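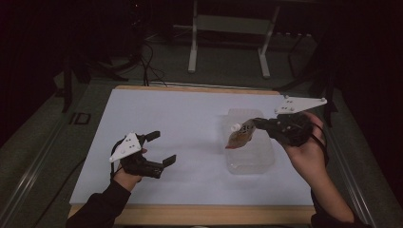 Spout pouch over the clear bin, small-pouch set.

Palma Pouches – README

Pouches into bins, pouches out of bins. Small soft packs with a cap on, the kind that hold a snack or a squeeze of something. This folder is the notes, the item list and the clips. Read the part on caps before you use the labels, please.

Maintained by Aldana Leiva. Last real edit February 2018, small fixes after that.

What's in here

items.csv – one line per pouch, with size class, cap side, how full
bins.csv – the containers, inside measurements only
clips/ – the packing itself, one item per clip
labels/ – start and end of each placement, plus the outcome
notes.txt – my running notes, messy, don't cite

Total is 75 clips. 35 of them are single pouch into an empty bin, the rest start with something already in there. Three bins. All open top, no lids anywhere in the set.

Why pouches

Boxes are easy to write down. Width, depth, height, done. A pouch has no real height, it depends how it's lying and where the contents went. Two pouches of the same product can sit in a bin completely differently. Our old item list (the Vitoneo sheet, if you still have it, please delete) gave one thickness per pouch and it was wrong for nearly everything. So now there's a flat thickness and a standing thickness, both in mm, measured by hand with the pouch shaken down first.

Items

Everything is a capped pouch. Columns in items.csv:

item_id – ours, not the barcode
size_class – small, medium, large. Large is barely used
flat_mm, stand_mm – see above
cap_side – left or right, looking at the label right way up. Pouches with the cap in the top middle are "center"
fill – full, part, low. Judged by squeezing, sorry, there is no scale reading
label_print – light or dark lettering
seal – ok or worn

Fill matters more than size. A full small pouch holds its shape and goes in where you point it. A low one folds over the rim and then you've got half a pouch outside the bin. Those are marked "drape" in the outcome column.

A few items got swapped partway through when the seals wore out. Replacements have the same item_id with an r on the end. Treat them as new items if thickness matters to you.

Bins

Clear plastic, see-through sides. On a white tabletop the edges are hard to make out, so if you are marking rims by eye go slow and zoom in. I redid the rim marks once already and there are probly still a few off by a bit.

bin_a is the shallow one. bin_b is deeper, same footprint more or less, check the csv. bin_c is the narrow one, and large pouches don't fit lying down, so don't go looking for them.

Bins got wiped between batches. Sticky residue changes how pouches slide against the side, found that out the slow way.

Table

White top on a wooden table. Bin position isn't fixed. I meant to tape marks down and didn't. If you need the bin in the same spot every time this is the wrong set for you, use the Nukance tray clips, those were on marks.

How the packing goes

1. Bin on the table, empty or pre-loaded as listed in the clip line.
2. Pouch is picked up and brought over the rim.
3. Lower it in, let go.
4. Stop there. No patting flat, no second try.

Step 4 is the one people forgot early on. Where somebody nudged the pouch after letting go, the clip is kept but flagged "touched". Leave these out if you're counting outcomes.

Outcome labels

flat – lying on the bin floor or on the pouch below
lean – resting against a side
stand – upright on its own bottom edge
drape – over the rim
miss – outside the bin

Lean and stand get confused. Rule I used: if the pouch would fall with the wall taken away, it's a lean. You can't test that from a clip so it's a judgment call. Second labeler was someone from Dadotura, and where we disagreed both labels are in the file, hers under outcome_2. I haven't merged them and don't plan to.

Caps

Read this. The cap is the heavy hard bit and it decides a lot. Cap end down, the pouch tends to tip toward the cap and slide. Cap end up, it mostly stays where it was put. cap_side in items.csv is about the printed label, NOT about the bin. For which end went in first use cap_first in labels/. Mixing these two up has happened 3 times that I know of and every time the resulting plot looked great and was nonsense.

Caps were all screwed tight before each batch. No leaks in the set except one, clip is gone, table is fine.

Known problems

– Reflections off the shiny pouches. Some labels unreadable at an angle.
– Part-full pouches drift toward low as a batch goes on if they've been squeezed a lot. Fill is recorded at the start only.
– bin_b has a small crack near one corner from July onwards. Doesn't affect anything I could find.
– item 14 is in the csv but in no clips. Leave it, removing it breaks the numbering.
– Times in labels/ are in seconds from clip start, except the first batch, which is in frames. Convert before you join. Yes I know.

Not covered

Bags without caps, jars, anything stiff. No stacking past two layers. No closed containers. Nothing about weight, so please don't guess weight from fill.

Using it

Fine for internal work and teaching. Ask before passing it on outside, mostly so I know which version is floating around. If you fix a label send me the clip name and the old and new value, one per line, no spreadsheets with colors.

To do

finish cap_first for the last batch
tape marks on the table (ha)
proper photo of each bin with a ruler next to it
sort out frames vs seconds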